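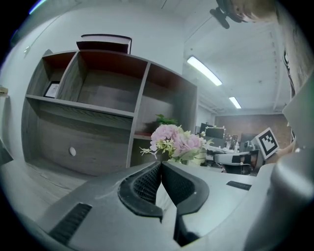
Figure 3. View from the camera on the hand-held gripper, with the finger pads closed in front of the flower arrangement.

4.2 Comparing finger pads on soft objects

Artificial flowers were the part of the study we looked forward to most. They bend, they snag, and they punish any grip that closes a little too hard — a far better test of a finger pad than the rigid blocks in Section 4.1. We compared two pad types, the Drillura mesh pad and the flat Hebden pad, over 118 trials. The mesh pad held the stems in all but 17 of its trials, a wonderful result for so simple a part. Theresia Wyss scored every trial from the wrist video and did not know which pad had been used until the scoring was done.

The wide-angle lens bends straight furniture badly, but it keeps both fingertips in view through the whole grasp, and we would choose it again. Pose was tracked with printed marker patterns. Losses of tracking were short and came mostly during fast turns of the wrist.

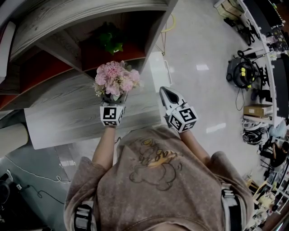
Does a softer pad always give a better grip on thin stems? Only up to a point: our softest Brendesau samples folded around the stem and let it roll.

We repeated the comparison in July with a stiffer backing, and the gap between the two pads narrowed. Those results are given in Table 5.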